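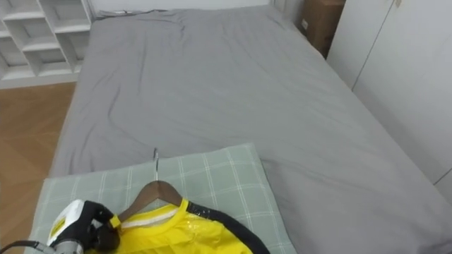
Eylül Canpolat
I work in housekeeping at the Arnley, long-stay apartments. Since July we have a robot on our floor in the mornings. Many people ask me how it is, so I write it in one thread and then I can send everybody the same link.

Eylül Canpolat
First, what it does. It does clothes. It takes a shirt on a hanger and brings it to the rack. It does not clean the bathroom, it does not change the sheets, it does not carry the trash down. When my cousin heard "robot" she thought I am already at home without a job.

Eylül Canpolat
It works only in 216 and 217. These apartments are not rented at the moment. The company that runs our building, Pelkonen, wants to offer a wardrobe service to long-stay guests, and the robot is learning there before any guest sees it.

Eylül Canpolat
For me the day is different already. Before, I had my list of apartments and I started at one end of the corridor. Now I go first to 216, I prepare the clothes, and I stay near the robot until 10:30. After this I do my normal list, with less time for it.

Eylül Canpolat
This is my main complaint, and I told it to my supervisor also. The hours with the robot are counted as "support" and the list did not become shorter. In the first weeks I finished late very often. Now they took two apartments away from my list and it is better, but we had to ask for it two times.

Eylül Canpolat
A hanger is harder than I thought. I do it without looking, I have done it for years. When you must explain it, you find many small questions. Where do you hold it? Which way does the hook look? What do you do when the collar slides to one side? I wrote my answers on paper and they are in the instructions now, with my name. I was proud of it. 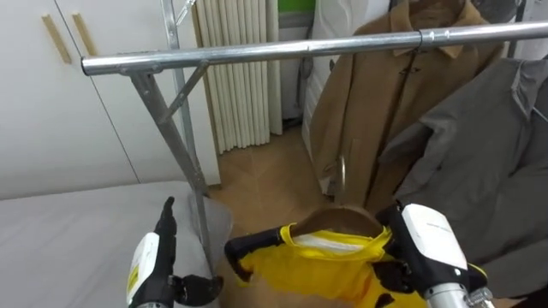 Yellow shirt on its wooden hanger, in the right hand, just under the rail.

Eylül Canpolat
For comparison, the long coats. They are heavy and they take a lot of place on the rail, so I must push them to the side with my arm and hang the next thing with the other hand. My shoulder knows every coat in this building. If a machine wants the coats, please, it can have them.

Eylül Canpolat
My colleague Sumaiya Pathirana has a different opinion and I want to be fair to her. She says today it is shirts, next year it is beds, and then they will need one person for the floor and not the whole team. I cannot tell her she is wrong. We asked for a written answer about the jobs and we received a nice letter without an answer in it.

Eylül Canpolat
Someone asked about the training. We had one morning with a person from Cavusura, who set up the system. We learned how to stop it, where to stand, and what to write in the log. I would like a second morning, for the evening team too, who had nothing.

Eylül Canpolat
About the pay: there is a small extra for the robot hours, up to one hour of normal pay per week. It is written in the plan until the end of the test. After the test, I do not know. I will ask again at the next meeting and I will write here what they say.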